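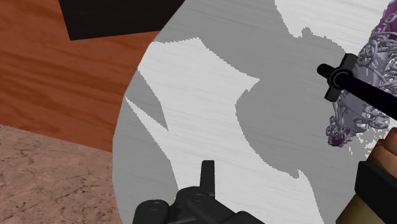 Simulated robot hand at a round white surface, with a purple tangle that looks like a mesh scrubber.

Can a home robot wash up yet? Looking for straight answers before I put money down

Nabila Raju
1573 views · 82 shares

My mother has arthritis in both hands and the thing she minds most is the kitchen. Cooking she can still manage. Scrubbing she can't, and she doesn't want me coming over every evening to do it for her. She has a dishwasher, but the pans and the big serving plates don't go in it, and she still wipes down her own table and counters.

Fometti is taking deposits on a two-armed home robot. The deposit is over $400 and they say it comes back to you if you cancel before delivery. The salesman told me it was "trained for kitchen cleaning." When I asked what that meant he said most of the training was done in simulation and the skill carries over to a real house. I don't know enough to tell whether that is a good sign or a bad one.

What I want to know:

Can any of these hold a scrubber and press hard enough to get dried food off?

Does practice in a simulator mean anything for a real sink?

If washing up is too much to ask for now, which chores are worth paying for?

She lives in a small apartment with a galley kitchen, if that matters. I would sooner hear "wait" than buy something that ends up in the closet.

9 replies, 3 shown

benchvise_tom
82 people found this helpful

I maintain automated equipment at a plant that makes restaurant trays, and I have set up two arms for wiping and polishing. I don't sell any of it. I'll take your points in order.

Pressing hard enough is the easy half. Arms have been sanding and polishing metal for decades. What makes that work is that the part sits in a fixture in the same position every time, the pad is bolted to the arm, and a force sensor keeps the pressure steady. If your mother's pans came down a conveyor clamped in place, I could have them scrubbed by Tuesday.

The hard half is everything a person does without thinking. A mesh scrubber has no fixed shape. It squashes when you grip it and comes up a different shape each time you grab it. The strands catch on things, fingers included. A hand made of rigid parts has to hold it tight enough that it doesn't twist away and loose enough that there is still some scrubber left between the fingers and the plate. Then it needs to know where the dirt is. A white plate under a kitchen light has glare on it and a shadow from the arm itself, and a camera can mistake the edge of a shadow for a stain. We lost most of a month on our second cell to that exact problem, and that was with lighting we controlled.

On simulators: yes, they mean something. We use one from Nasution to check reach and collisions before we touch the real arm, and it saves us a lot of bent brackets. The people who train robot hands run a task over and over in software with the object moved a little each time, and the hand gets better at finding it and grabbing it. That part carries over fairly well.

What carries over badly is contact. Soap, grease, dried egg, a wet plate sliding on a wet counter, a soft object bunching up under pressure. Software can only approximate those, and a lot of it approximates them crudely so that it will run fast. If somebody tells you a robot learned to scrub in simulation, ask how many hours it has scrubbed real dishes, in how many kitchens, and who was standing next to it.

Ask Fometti these and get the replies in writing:

Will they show an uncut video of one full pan, start to finish, at normal speed?
Is a person operating it remotely for any part of that?
Are the hands sealed against water? Many aren't, and the maker may want you to put gloves or sleeves on them.
What does it do when it drops something?

If they dodge the remote operator one, keep your deposit. Remote operation isn't a scandal by itself, but your mother should know if a stranger can see into her kitchen.

My own opinion is that washing pans by hand is a few years out for a private home. Wiping a cleared, flat table is closer. I have seen that done decently.

marrow_and_leek
31 people found this helpful

I had a Dunora arm on my counter from June until I moved apartments. It's one arm on a rail, a lot less than what you're looking at, so take this for what it's worth.

Things it did well enough that I stopped checking on it:
Stirring a pot.
Wiping the counter, if I cleared it first and hung the cloth on its hook.
Passing me cans from the shelf.

Things it did badly:
Anything with a sponge. It could pick the sponge up most times. It would then rub the middle of the plate nicely and leave the rim alone.
Glasses. I stopped letting it near them.
Anything I'd left somewhere new.

It was also slow. A plate I would do in a few seconds took it minutes, and I had to rinse it over again afterward. For your mother slow might be fine. Rinsing it over again wouldn't be.

The galley kitchen does matter. Measure the aisle. A robot with two arms on a wheeled base needs room to turn, and she needs to be able to get past it while it's working. Ask for the width with the arms out, which the brochures tend to skip.

For the money I would look at a bigger dishwasher or one with a taller bottom rack, then nonstick pans that can go in it. My aunt also uses a Groria spin brush, the battery kind with a fat handle. You hold it against the pan and it does the turning. She has bad thumbs and she gets on with it. It's hard to hold with wet hands, so she wears a rubber glove on that side.

kdp
2 people found this helpful

Robot vacuum yes, robot dishes no. Get the vacuum.

Nabila Raju

Thank you all. I asked Fometti about the uncut video and they sent me a short one with music on it where the pan is already clean when the robot picks it up. I asked again and was told someone would call me. I also measured the aisle and I don't think it would turn around in there.

I'm holding off on the deposit. I've ordered the spin brush for her to try and we are going to look at dishwashers at the weekend. Tom, if you hear of one that can really do a greasy roasting pan, please come back and post it.

82 shares · Follow this thread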